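Open day at the Prinberg textile sorting hall

I went to Prinberg's open day mostly because I had a bag of old shirts in the trunk and wanted to know where they would end up. The flyer promised "a second life for every garment." I have read that sentence on a lot of collection bins.

The tour began in the loading bay, where Uchenna Obi showed our group how the bags come in. Prinberg takes 300 bags on a normal day, she said, and 66 percent of what is inside gets worn again. I asked who checks that figure. She said it is weighed at the door on the way out. So it is the share they sell to dealers, and what the dealers do with it is a separate question. I wrote that down and got a polite smile.

Next came the sorting rooms. Clothes are graded by fabric, condition and season, and the speed of it made me doubt anyone sees a worn collar. Norbert Jurčo, who runs the floor, insisted that hands find damage faster than eyes do. Maybe so. He also told us that light blue shirts are the hardest thing to sell, and I have no idea why. 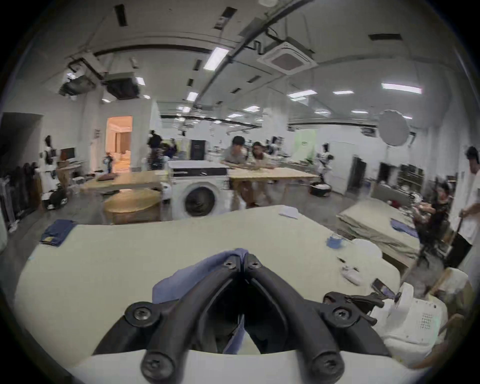
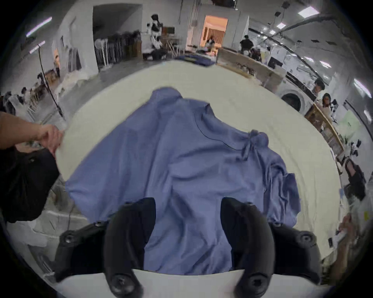 The part I liked best was the rag room, which the flyer left out. Cotton that can't be resold is cut into wiping cloths for garages and print shops. It is dull, useful work, and the price list on the wall was clear. The fiber recycling line, which the flyer did put on its cover, was switched off. It should be running by April, according to Norbert. A man behind me said he heard the same thing on his last visit.

Coffee was free and the parking was badly marked – follow the signs for Mühlbauer, then turn left before their gate. There is also a small shop by the exit. I paid too much for a wool scarf there and left my bag of shirts at the counter, still not sure where they are going.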